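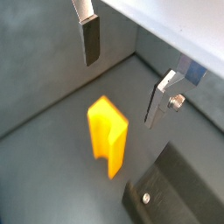 Norkexの収納棚「Lorkar」を使い始めてから、ひとつの冬が過ぎました。棚は引き出し式の箱がついた低いもので、幅は60センチです。私はこれを、子どもの本とおもちゃ、それから自分の裁縫道具を入れるために買いました。買う前にいろいろな感想を読みましたが、多くは「かわいい」「白い部屋に合う」という内容で、私が知りたかったことはあまり書いてありませんでした。灰色の床に立っている黄色いブロックのような、たてに溝が入ったプラスチックのものは、平らな積み木と違って箱の中できれいに重なりません。へこんだところに別の部品が入り、角が上に出て、箱が引き出せなくなります。ですから私にとって大事なのは、色より、箱の深さと、引き出しの上の余裕です。この感想では、そういう細かいことを中心に書きます。

日本語は私の母語ではありませんので、家具の部分の名前が正しくないところがあるかもしれません。説明書に書いてあった言葉を、できるだけそのまま使います。

## 買った理由

前に使っていた棚は、夫の姉のアンティゴニから譲ってもらったものでした。丈夫でしたが、背が高く、子どもが一番上の箱を取ろうとして棚に足をかけるようになりました。壁に固定したかったのですが、賃貸の部屋なので壁に穴をあけることができません。それで、低くて横に広い棚を探すことにしました。

候補はふたつありました。ひとつがこのLorkarで、もうひとつはMitsotakis-Vlachouの木の棚です。木の棚は店で見て、とてもよいと思いました。引き出しの動きが静かで、木のにおいもよかったです。ただ、重さが問題でした。私は部屋の模様替えをよくします。ひとりで動かせない家具は、私の生活には合いません。値段もだいぶ違いましたので、最後はLorkarに決めました。

## 届いたときと組み立て

箱は平たく、長いものでした。玄関のドアを通すときに斜めにしなければならず、配達の方に手伝っていただきました。ありがたかったです。

説明書には絵だけでなく、短い文もついています。文の日本語は自然だと思います。私が辞書を使ったのは「仮締め」という言葉だけでした。これは、ねじを最後まで回さず、途中で止めておくという意味です。この言葉を知らないまま進めると、側板の穴が合わなくなって困ると思います。私は最初の側板で少し強く締めてしまい、やり直しました。

組み立てにかかった時間は63分です。途中でお茶を飲んだ時間は入っていません。説明書には「おとな二人で」と書いてあり、私は近所に住んでいるサジブさんにお願いしました。棚板を差し込むところだけは、本当に二人いたほうがいいです。ほかの作業はひとりでもできると思います。

全部終わったあと、ねじが2本残りました。説明書を最初からもう一度見ましたが、足りない場所は見つかりませんでした。問い合わせの窓口にメールを送ったところ、次の日に返事が来て、予備のねじが入っているということでした。それなら袋に「予備」と書いてほしいです。夜中に家具の裏をのぞき込む時間は、あまり楽しくありませんでした。

工具について書いておきます。六角レンチは付属していますが、プラスのドライバーは自分で用意する必要があります。柄の短いドライバーがあると、背板の下のほうが楽になります。私の家には長いものしかなく、手首が少し疲れました。

## 箱の使いやすさ

箱には浅いものと深いものがあります。浅い箱には折り紙、シール、クレヨンを入れています。これはとても便利です。中が全部見えますので、子どもが探すときに全部ひっくり返すということが減りました。

深い箱は、少し評価が難しいです。ぬいぐるみや布のものなら問題はありません。しかし硬いおもちゃを多く入れると、底のほうのものはもう使われなくなります。また、引き出しと上の枠の間が狭いので、立ったままの部品が一つあるだけで引っかかります。引っかかったときに強く引くと、棚全体が手前に少し動きます。倒れるほどではありませんが、初めて動いたときは驚きました。今は脚の下に滑り止めのシートを敷いています。

私の解決の方法は、深い箱には八分目までしか入れないことです。線を引く代わりに、箱の内側に細いマスキングテープを貼りました。子どもには「テープより下まで」と言っています。守られる日と、守られない日があります。

平たくて大きいものは、箱には入れず、棚の上に置くか、棚と壁の間に立てています。型はめのボードもそうです。最初は深い箱に斜めに入れてみましたが、それだけで箱がいっぱいになってしまいました。ボードと、はめる形とを別の場所にしまうことには、少し抵抗がありました。けれども、同じところに入れようとすると、結局どちらも出しにくくなります。形のほうは布の袋にまとめて、浅い箱に入れるようにしました。

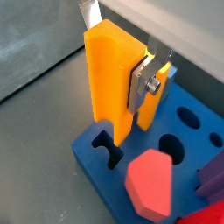
青いフォームの型はめボード。

フォームのものをしまうときは、上に重い本を置かないように気をつけています。以前、別の棚でフォームのパズルに辞書をのせておいたら、角がつぶれて、元の形に戻りませんでした。Lorkarの天板は平らで広いので、つい何でも重ねたくなります。私は天板の右半分を本、左半分を軽いものと決めました。

## 材質と手入れ

本体は表面に白いシートを貼った板です。水のついた手で触ってもすぐに拭けば跡は残りませんし、クレヨンの線も、少し湿らせた布でほとんど落ちました。赤い線だけは、よく見ると薄く残っています。食器用の洗剤を水で薄めて使いましたが、説明書では洗剤についての説明が短く、どこまで使ってよいかよくわかりません。

板の端の処理は、見えるところはきれいです。背中側は少し粗く、指をすべらせるとざらざらします。壁に向けて置くなら気になりませんが、部屋の仕切りとして真ん中に置きたい方には、あまりおすすめできません。友人のヴァシリキさんは仕切りとして使いたいと言っていましたが、私の家で裏を見て、別のものを探すことにしたそうです。

箱は樹脂で、軽いです。届いた日は少しにおいがありました。窓をあけた部屋に二晩置いたら、私にはもうわからなくなりました。においに敏感な方は、すぐに服や布のものを入れないほうがいいと思います。

昨年の6月の暑い時期には、まだ前の棚を使っていましたので、湿気の多い季節にこの棚がどうなるかは、まだ知りません。板がふくらむかどうか、箱の動きが重くなるかどうか、これは夏が来てから見たいと思います。

## 音について

私たちは集合住宅の上の階に住んでいます。ですから、音はいつも気になります。箱を閉めるときの音は、ゆっくり押せば小さいです。しかし、子どもはゆっくり押しません。樹脂の箱が奥の板に当たって、かなり乾いた音がします。

奥の板に、椅子の脚に使うフェルトを小さく切って貼りました。これで音はだいぶやわらかくなりました。ただ、フェルトの厚さの分だけ箱が前に出ますので、正面から見ると少しそろいません。私は気にしませんが、夫は気にしています。

もうひとつ、箱の中身をざっと床にあける音のほうが、実は棚の音よりずっと大きいです。これは棚の責任ではありません。それでも、箱に持ち手があって子どもの力で外せるということは、全部を一度にあけることも簡単だということです。買う前には考えませんでした。

## ほかの棚と比べて

知り合いのゾイさんの家には、Natiaの布の箱がついた棚があります。何度か使わせてもらいました。布の箱は音がしませんし、角に当たっても痛くありません。けれども、重いものを入れると底が下がって、引くときに両手が必要です。また、中に砂や消しゴムのかすがたまると、掃除がとても面倒だそうです。Lorkarの箱はお風呂場で洗えますので、この点では私はLorkarのほうが好きです。

Mitsotakis-Vlachouの棚は、今でも時々思い出します。引き出しの動きだけを比べるなら、向こうのほうが上です。長く同じ家に住み、家具を動かさない方なら、そちらを見てから決めてもいいと思います。

## 気になった点

- 深い箱の上の余裕が少ないです。指が一本入るぐらいあれば、もっと使いやすいと思います。
- 箱の前に、中身を書く場所がありません。私はラベルを貼りましたが、表面がすべるためか、角がはがれてきます。
- 滑り止めは付属品に入れてほしいです。
- 浅い箱だけを追加で買いたいのですが、今は深い箱とのセットしか売っていないようです。

よかった点は、本文にも書きましたが、軽さと、洗えることと、説明書のわかりやすさです。高さも三歳の子どもにちょうどよく、自分で箱を戻すことができます。戻す場所が毎回違うという問題はありますが、床に置いたままよりは、ずっといいです。

## 評価

五つ星のうち、四つにします。深い箱の余裕と滑り止めで、星をひとつ減らしました。

裁縫道具のほうは、結局、浅い箱に入れたものをクローゼットの上に移しました。針がありますので、子どもの手の届く棚に一緒に置くのは、やはりよくないと考え直しました。あいた場所には、今はパズルと、祖母のアンゲリキが送ってくれた絵本が入っています。絵本はギリシャ語の大きい版で、棚に立てると少し頭が出ます。横にすれば入ります。

2021年2月14日に書きました。夏を過ぎて板や箱に変化がありましたら、この下に追記します。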